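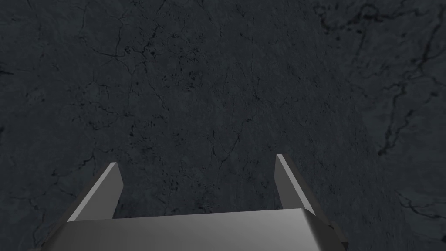 Page last changed: Aug 24, 2026

Padari software sync, minutes

Taken by me again, so forgive the spelling and the asides. We met in the Bühler room, with the people from Kemel on the call. Stuart Nuttall chaired until his laptop died, and then we more or less chaired ourselves. Last meeting's minutes were accepted with one fix: I'd written that the joint limit bug was closed, and it was only closed on the Gilik branch. Sorry!

1. Wrist cameras and the stone texture

This took up most of the hour. The wrist views in the simulator are mostly dark veined stone right now, and the feature tracker loves it far too much. It grabs the cracks and speckles, decides it has wonderful anchors, and then has very little to say about the thing we want it to look at. I ran the tracker over 1,508 wrist frames and brought the plots (yes, the ugly ones with the green axes). In 76 of them the tracker reported high confidence with no object in view at all, and I think that's the number we should be chasing.

Kemel asked if we could swap the stone for flat gray and move on. We talked about that for a long time. I'm against it as a permanent thing, partly out of stubbornness, but also a plain background would hide a weakness we'd meet again the minute somebody loads a busier room. We settled on keeping the stone as the default and adding a plain variant for debugging, switched by a flag in the scene config. I said I'd do the flag. It's a small job if the material loader behaves, and it usually doesn't. 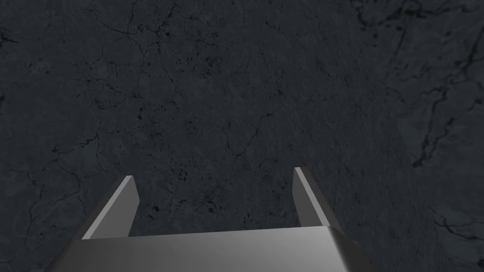 Wrist view with the jaws open and nothing between them.

There was also a side conversation on masking out the gripper. The fingers and the palm always sit along the lower part of the view, so a fixed mask should be cheap, and Stuart had a rough one working on his machine before the battery went. The catch is that the fingers move and the mask doesn't. We'd like to build it from the joint state instead, using the same meshes the renderer uses. Agreed in principle, no owner yet, and I'm putting that in writing so it bugs someone.

2. Planner: when is a grasp a grasp?

The planner still marks a grasp as "ready" on finger opening alone. That was fine when we were only testing opening and closing, but it means an open gripper hovering over bare stone gets the same green light as one lined up on a part. I showed the log for one run and there was some groaning.

What we want is a check that there is something between the fingers before the close command goes out. Depth first, then the tracker as a second opinion once it has calmed down about the cracks. The threshold stays at 12 mm for now, which is a guess, and everybody on the call knows it's a guess.
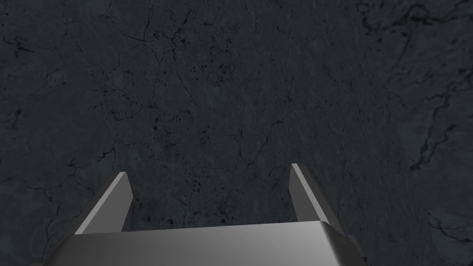 Stuart objected that a depth check in the planner is the wrong place for it, and that perception ought to publish a plain yes or no that the planner simply reads. He'd sooner wait a sprint and get it right than have thresholds living in both packages. I went back and forth on this and ended up agreeing with him, mostly. The temporary check goes in behind a setting, off by default, and the proper message type gets drafted on the Gilik branch.

3. Two arms, one sink

On to the fun one! The sink scene loads cleanly now, orange table and all, and both arms are under the new controller. Our open question is contact. With one gripper up against the corner of the sink and the other standing clear, the controller has to hold two quite different goals, and today it splits the stiffness evenly between them. Kemel would like per-arm stiffness, and so would I. The collision model for the faucet also needs a look, as it's currently one fat box around the spout and both handles, and the planner treats the air under the spout as solid.

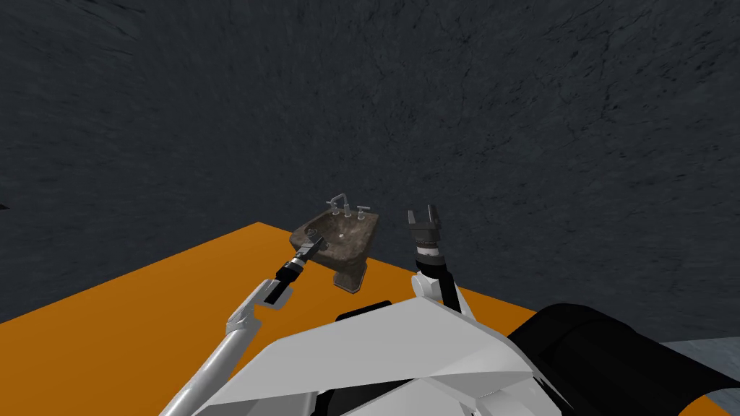
4. Tooling and odds and ends

Replay files are too big. Camera streams are the reason, and a full run takes about 2 GB. We'll try storing joint states only and rendering the views again on playback, as long as the renderer gives us the same pixels each time. I'm not convinced it will, but it's worth an afternoon.

The nightly build emails go to a list that includes people who left in January. Kemel will clean it up.

Actions

Me: background flag in the scene config, plus a rerun of the tracker on the plain variant.
Stuart: draft the object-present message, and push the fixed mask as it stands.
Kemel: per-arm stiffness, faucet collision shapes, mailing list.
No owner yet: gripper mask from joint state. Please, somebody.

Next meeting is in the same room, same call link. Bring a charger, Stuart.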